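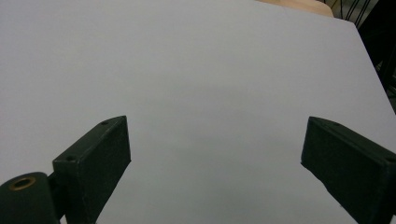 Vrettos says the gripper cell at its Skitwood packing site is fixed, for the third time since June. Fitters have swapped the finger blocks, tightened the screws and set the opening again, and the firm promises 100 test picks before the evening shift. Rodrigo Cabello, who runs the line, has heard that before - the last repair held for two shifts. Service lead Ifigeneia Alexiou blames wear in the pivots. She would not say why they were left alone until now.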